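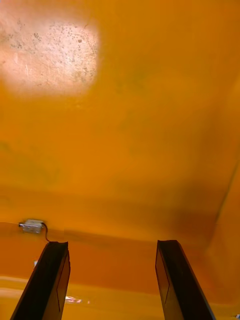

Small parts sorting, bench 2
April 13, 2020

Quiet Monday, so I finally had a proper go at the bits Cayetano Barrios brought over from Vultside before the long weekend. He swears the whole lot was in good order when it left, and I believe him, but it's a bumpy drive and everything had made friends with everything else by the time I opened the carton. His list says 156 pieces. I haven't checked it and don't plan to until the sorting's done!

I'm keeping to the layout we settled on in February: bins down either side, the steel tray in the middle with a clean sheet of paper in it so the little dark bits show up. I've tried it straight on the white table and I do like the tray better, mostly for the rim, which saves me crawling after things.

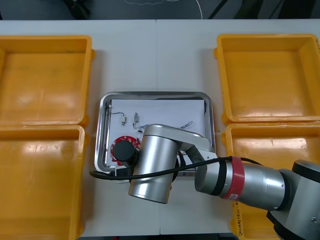
Tray and yellow bins. Red board with the motor at lower left, leads and connectors still to be sorted.

The blue and white wires want teasing apart before anyone pulls on them (please, go gently, the thin ones don't forgive you). My plan is motors and boards in one bin, anything with a plug on it in another, loose wire in the third, and the last for whatever I can't name. Cayetano can go through that one over a cup of tea, he's far better at it than I am.

A word on the bins themselves, as Marín was asking if we should order new ones. They're scuffed and a bit nicked, but I'm fond of them and I'd sooner put the money toward lidded boxes for the shelf.

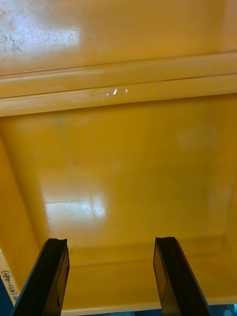
Wear on the yellow-orange plastic: small white chips or scratches along the ridge, hazy patch on the left.

Still to do: fresh labels, darker pen, and ring Iltthorpe about the spare connectors.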